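# Geline hem marker and Shehata fitting pins: review

I alter formal wear at home, mostly floor-length gowns and suit pants. The Geline is a chalk hem marker with a weighted base, an upright ruler, and a squeeze bulb that puffs a line of powder onto the fabric. I have used it on 70 hems since May. The pins were bought separately and are covered at the end.

The upright is graduated in inches on one face and centimeters on the other. The slider locks with a thumbscrew. On the first unit the screw slipped under light pressure, and Clesus, the seller, replaced it. The second unit holds its setting through a full skirt.
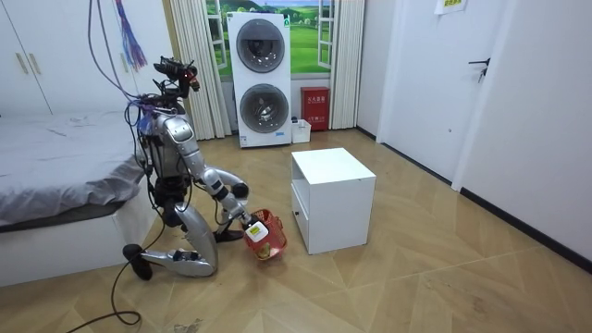 Line quality depends on the fabric. On crepe and wool suiting the line is thin and brushes out. On satin it spreads to twice the width, and I would test a seam allowance first. On tulle it is useless, and I still pin each layer by hand.

The base needs a hard, level floor. On carpet it tilts and the line drifts. The wearer should stand still in the shoes planned for the event while the marker moves.

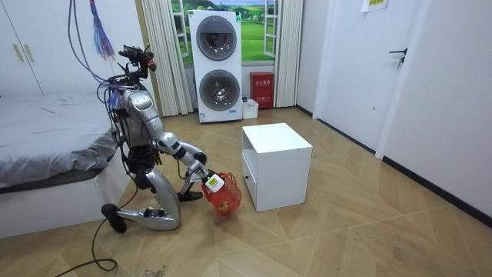

*Bedroom, wooden floor.*

The refill is the weak point. The cap is narrow, and powder packs in the neck unless the bottle is tapped every few puffs. The maker's chalk is expensive. I switched to Prikari powder, which is slightly coarser and needs a firmer squeeze.
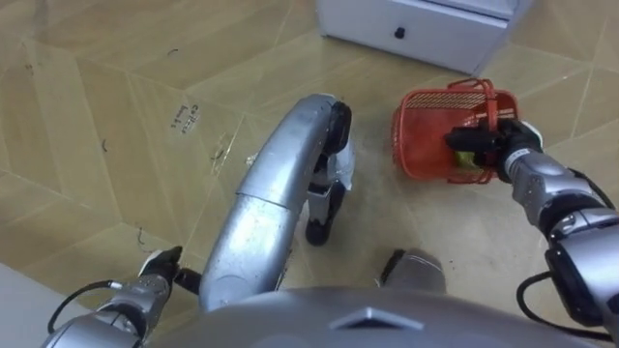

Othmane Kabbaj wrote that his clogged even with the original chalk, and that he now sifts each refill through a tea strainer. He also finds the white hard to see on ivory and uses blue there, on the inside only.

I tried the strainer and it helps. I would not use blue on ivory, even on the inside, without a wash test.

The Shehata pins come in a box of 700. They are fine, sharp, and glass-headed, so they can be pressed over. I threw out 2 with burrs. They bend in heavy brocade. 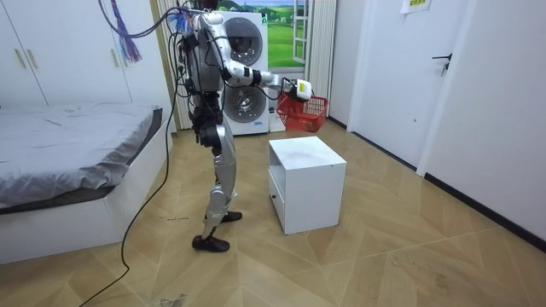
*Bedroom, side view.*

Verdict: buy the marker for crepe, wool, and plain linings. Skip it if most of your work is satin or tulle. The pins are worth having either way.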